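# Gripper Fault Review: Hand-Held Units, Gellstead Site

This page accompanies the review of the jaw release fault recorded in December on the hand-held grippers in use at Gellstead. It is intended for operators, supervisors and visiting staff from the Rukside and Dimham sites, and should be read together with the revised handling instructions.

## Summary of the fault

During a session of household tasks, one gripper opened without a command from the operator and dropped the item it was holding. The item fell a short distance onto the table. No one was injured. The session was stopped and both units were withdrawn for inspection.

The inspection was carried out by Kuusk, which services the units under the site agreement. A return spring in the trigger assembly had worn against its housing. Under steady load the trigger could slip back by a small amount, and the jaws followed. The wear was greater in units that had passed 2000 cycles since their last service. A further 7 units were checked, and the same wear was found in two of them – neither had been reported by its operator.

The review also found that earlier slips had been treated as operator error. Operators had repeated the task and continued, and the log for those sessions shows only a failed attempt. This practice has ended. An unexpected opening of the jaws must now be entered as a fault, even where the object does not fall.

## Measures now in force

- The trigger spring is replaced at every service, and no unit may exceed 2000 cycles between services.
- Before each session, the operator closes the jaws on the test block and holds for 30 seconds. A unit that slips is tagged and returned to Kuusk.
- Corded appliances are unplugged before they are picked up. Heated appliances must have been off and unplugged for at least 30 minutes.
- Lifts are kept low over the table, and the item is not passed above another person's hands or feet.
- Long hair is to be tied back before work begins, and cords are kept clear of the jaws.

## The work at hand

The tasks affected by the fault are those in which one unit carries the full weight of an object.

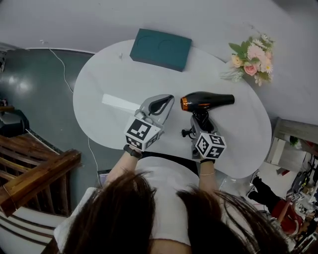
Appliances such as hair dryers place most of their weight to one side of the handle, and the trigger must be held firmly for the whole of the lift. The worn spring was most likely to slip under this kind of load. Lighter items, including flowers and small boxes, remain on the task list without change.

## Reporting

Faults should be entered in the site log before the operator leaves the room. Supervisors at Rukside and Dimham are asked to send their cycle counts to Gellstead within 5 working days of receiving this notice. Units with no recorded count are to be treated as overdue and kept out of use until Kuusk has inspected them.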